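Mernberg publishes code of practice for robots at shared worktables
30 January 2019

The town of Mernberg has published its first code of practice for small robots that work on ordinary tables, in offices, workshops and training rooms. The code is 14 pages long and applies to all rooms which the town owns or rents out. It was prepared together with the firms Hatetti and Dinu, who both use gripping robots for light handling work.

The main rule concerns the tips of the gripper. Any finger that may touch an object must have a rounded end, and the operator must check it before each work period.
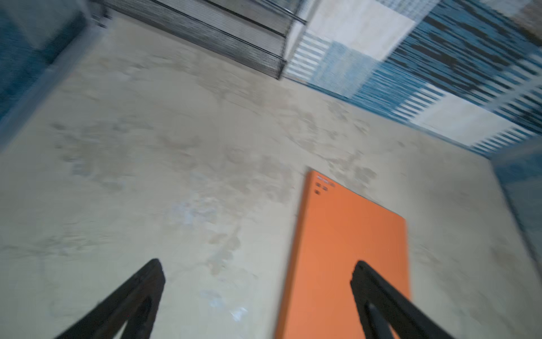 Speed near the table is limited to 60 millimetres per second when the gripper is open and ready to close. The code asks that the fingers are opened wide before they come down to the table, and that one of them does not pass over the object more than the task needs. With a flat thing such as the orange box, where one fingertip is already over the top face, the operator should stop and look at the height before the fingers go lower. A mottled or patterned table top is permitted, but the code recommends a test with a thin object first, as such a surface can make it harder for a camera to find an edge.

A second part is about office articles with moving parts. Springs, clips and hinges are named as places where a finger can be caught, or where a part can jump open. For these the speed limit is 29 millimetres per second, and a person must stay within reach of the stop button. Papers may remain near the work if they carry no personal data.
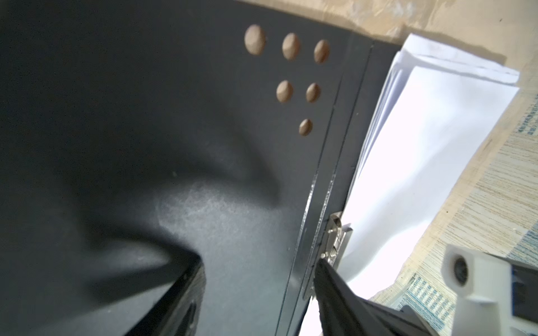
A gripper finger close to a small metal mechanism with a spring, next to a stack of white paper.

Users must also keep a short written record of each fault, also when nothing was damaged. A form for this is added at the end of the code. The first review is planned for August, and until then comments can be sent through the Getum information desk, where printed copies are free of charge. The first printing is 500 copies.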